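Prastesance Help Desk Replacement: Progress Report
21 Aug 2022

To: Hsin-yi Chung
From: Callum Oakley

Dear Hsin-yi,

Thank you again for the extra time on the phone last week, and for being so patient while I got my notes into some kind of order. I promised you something you could read over a cup of coffee, so I hope this will do, even if it runs on a bit longer than you asked for.

The big news is that all 74 of our service staff are now working in Zolldale for their daily tickets. The Yupanqui office was the last to move, and they took to it faster than the rest of us did (I think the younger folks there had been waiting for the old system to go away for years!). The shared inbox is still switched on as a safety net, but very little lands in it, and I would like to turn it off for good once you are comfortable with that.

Bringing over the old tickets took more work than we had planned. We moved everything that was still open, plus 3000 closed tickets that people told us they go back to for reference. A good many of those had the customer's name typed three or four different ways, so Evero wrote us a small matching tool that suggests which records belong together and then lets a person decide. It is slow going, but I would much prefer slow to having two customers mashed into one. We have 104 records left to look at by hand.

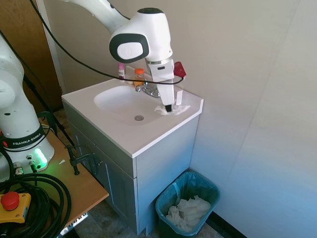 Ticket categories are the part I have spent the most time on since my last report, and I'm happy to say we finally have a list that people use. The old system had a category for everything under the sun, and most agents gave up and picked "Other." We now have six main ones, and the agent adds a few plain words of their own underneath. A crumpled tissue next to a bathroom basin, for instance, would go in under "Cleaning" with "tissue on counter, right side" typed below it, and whoever picks up the ticket knows what to bring and where to look. Search reads those typed words too, so the old trick of hunting through page after page of "Other" should be behind us.

Two things are running behind. The customer portal still signs people out in the middle of a long message, and they lose what they wrote, which makes them understandably cross. Evero has found the setting responsible and is testing a fix. The monthly reports are also not where I want them: the reply times look right, but the export drops the office name, so I have been adding it back myself.

On money, we are inside the budget you approved, and I don't expect to ask for more. I would like to keep the Evero support hours in place through November, so that there is someone to call while the portal fix settles in.

If you could let me know about the support hours and the shared inbox, I can get both moving right away. And please do come by the office when you're next in town, as the team would love to show you around the new setup.

With warm thanks,
Callum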